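Home > Courses > Evening Programme > Handouts > Contact

Filed under: Home and Household, Laundry and Textile Care

Caring for Clothes at Home
Handout 3: Drying, and what it does to cloth
Samina Gilani, Prakalthorpe Evening Classes
2006-11-06

Welcome back, everyone, and thank you for bringing in so many labels last time. I have a whole envelope of them now and I shall be using them again in December when we come to wool. This handout goes over what I said in the session, with the bits I left out when we got talking about tea towels (my fault entirely, I could talk about tea towels until the building shuts).

1. Where the water is

When a cotton shirt comes out of the wash it is carrying water in two ways. Some of it sits between the yarns and in the gaps of the weave, and that water is fairly easy to shift. A good spin throws a great deal of it out, and so does an old-fashioned mangle if you are lucky enough to have one. The rest has gone into the fibres themselves and swollen them, and no amount of spinning will get at it. It has to leave as vapour, which takes heat, or moving air, or patience, and usually a bit of all three.

Cotton, linen and wool all take water into the fibre. Polyester and nylon hardly do, and that's why a football shirt is nearly dry after the spin while the towel next to it is still heavy. Please keep this in your heads, as almost everything else tonight hangs from it. If you dry the two together, the shirt is finished long before the towel and then simply goes round and round getting hot for no benefit to anybody.

2. Drying in the open air

Wind matters more than sun. I know we all love a sunny day for the washing, but a breezy grey morning will often beat a still, bright one, especially if the air is dry. Damp air close to the cloth needs to be carried off so that drier air can take its place. Leave a gap between things on the line, hang trousers by the waistband or the hems with the pockets pulled out, and give everything a proper shake first.

Strong sun will fade dark colours, so turn them inside out. It is kind to white cotton and rather unkind to silk, and it will yellow some wools over time. Jumpers should be dried flat on a towel, eased back to shape with the hands. Fahad Rajput, who takes the dressmaking group across the corridor, pins his to a paper outline of the jumper drawn before it was washed, and I have to say I've become quite converted to the idea.

3. Tumble drying

A tumble dryer does what the wind does, only warmer and in a small space. Air is heated and drawn through the load while the drum turns, and the clothes are lifted and dropped so that fresh surfaces keep meeting the air. The dropping is important! A drum stuffed to the top can't drop anything, and you get a hot parcel with a wet middle. Fill it loosely and shake things apart before they go in. Duvet covers have a dreadful habit of swallowing everything else, so do up the buttons or dry them alone. 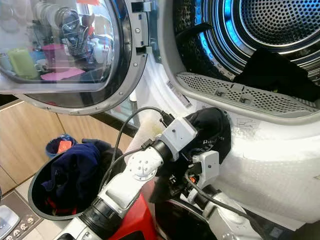 Fig. 1. An open front-loading dryer, with the perforated drum and the lint filter grille along the lower lip.

Fluff, or lint, is made of tiny broken ends of fibre. A certain amount comes away in wear and washing, and the tumbling loosens more. It is your clothes, in other words, leaving you a little at a time, and I always find that rather sad when I roll it up between my fingers. Clear the filter after every load. A blocked one slows the air, the drying takes longer, the cloth gets more wear, and a build-up of lint is a fire risk as well. Follow the booklet for your own machine on how the filter comes out and whether it may be washed, for they do differ.

Never tumble anything that has been in contact with cooking oil, petrol or cleaning solvents, even after washing it, unless the instructions for your machine clearly allow it. And don't stop a dryer partway through and leave the hot load sitting in a heap. The cool part at the end of the programme is there for safety, and it helps with creases too.

4. Shrinking

We had a good argument about this one. There are really two sorts of shrinkage, and they get muddled.

The first is relaxation. Cloth is pulled tight when it is woven or knitted and finished, and once it gets wet it lets go of that tension and settles back. Cotton T-shirts are the usual culprits. Tumbling makes it worse, as the fabric is free to move while it is wet and warm.

The second is felting, and that belongs to wool and its cousins. The scales on the fibres catch on one another when they are rubbed in warmth and wet, and they don't uncatch. A relaxed T-shirt can sometimes be coaxed back a little way while damp. A felted jumper is felt, I'm afraid, and may become a very nice hot water bottle cover.
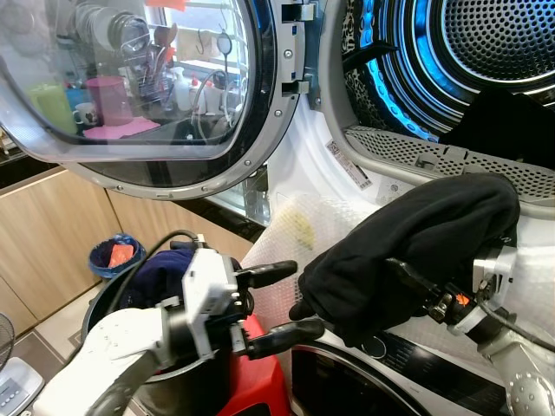
Elastane deserves a word of its own. You will find a small share of it in leggings, in stretch jeans, in socks and in most underwear, and it does not like high heat. It loses its spring gradually, so you don't notice until the knees bag. Low heat or a line for all of these, please, and the same goes for anything with a rubbery print on the front.

5. Reading the label

The square is the drying symbol. A circle inside it means tumble drying, with one dot for low heat and two for normal. A cross through it means don't. A square with a curved line hanging from the top edge, like a slack washing line, asks for line drying, and a single flat line across the middle means dry flat. An iron with three dots has nothing to do with the dryer, which caught out a good half of the room, so don't feel bad.

If the number on a wash tub says 60, that is degrees, and it tells you about the wash and nothing about the drying. Plenty of things will stand a hot wash and still prefer the line.

For next time

Weigh one towel dry, again straight after the spin, and again when you would normally call it dry. Write down all three weights and how you dried it. Kitchen scales are fine. Bring an odd sock too, any fibre, one you won't miss.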